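**Bench notes, September 12, 2022**

Quick one this month, the Perkano deadline has eaten everybody's week. But the two-arm work at Hirnarier has moved on and people keep asking, so.

The job is a café order. Cups, lids, a carrier, a paper bag. Both arms run off one policy, learned from people driving the arms by hand, and the new bit is how far ahead it plans. The old version picked a fresh move at every step and dithered. Arms would drift towards the same cup, stop, drift back. Now it predicts a short chunk of movement for both arms together, runs the first part, then looks again. Sounds minor. Isnt.
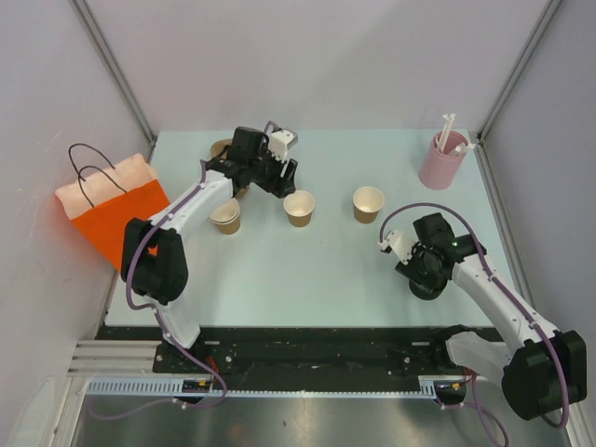

*Both arms over the cups, orange bag parked against the left wall.*

We ran 20 trials on each version, same start positions as near as we could get them by eye. Old one finished 2 full orders. New one finished 8. Still well short of half, so please don't go telling Cadell it's solved. Most of the gain is in the middle of the task, where one arm has to wait for the other. Nearly all the remaining failures are lids (skewed, or dropped) and the bag, which is floppy and has handles that get everywhere. Soft things generally are a pain. The policy saw far fewer demos with the bag than with the cups, and it shows.

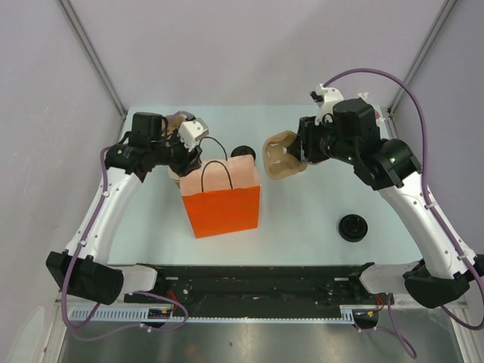
Pasichnyk wrote in to ask whether eight finished orders means much when the old version had never been given the extra bag demos, and said the fair test would be to retrain it on the same set and run the lot again. Also wanted the failures listed by stage, with the trials where a person stepped in marked separately.

Fair point, and yes, the retrain is queued. Stage list is half done. It'll go in the shared folder with the step-ins marked, probably after the Perkano thing is out the door.

The other change is the wrist views. We used to feed the policy the fixed view only, and it was hopeless once an arm got between the lens and the cup. Adding a close view from the wrist helps with lids in particlar, where a few millimetres decides it.
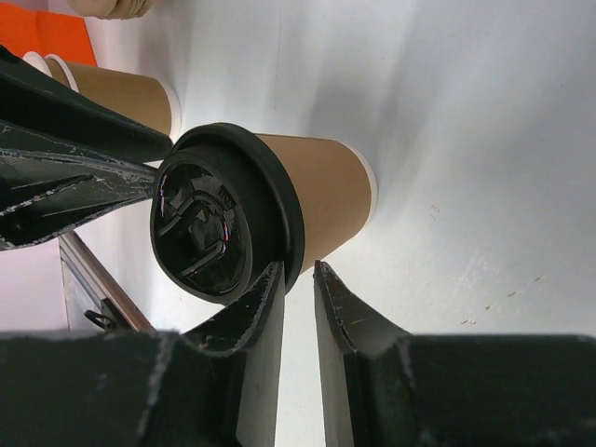 It costs us training time though, and the runs now go overnight. We tried shrinking the wrist pictures to save a bit and the lid placing got worse straight away, so back to full size. Would like to know if anyone has had better luck with cropping.

Next up: retrain as above, then more bag demos, then cups started in odd spots. Hoping for proper numbers by December. If you want to drive the arms for a session, put your name on the sheet by the door. Slots in the mornings mostly. 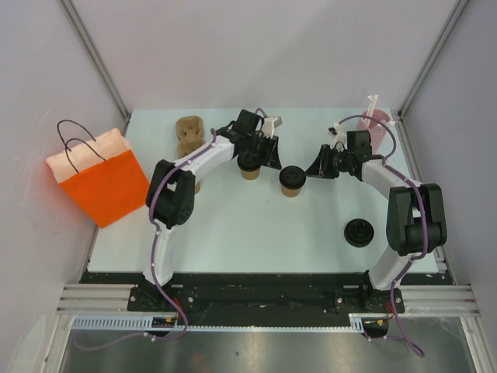 *One lidded cup in the left gripper, another standing on the table, a loose lid off to the right.*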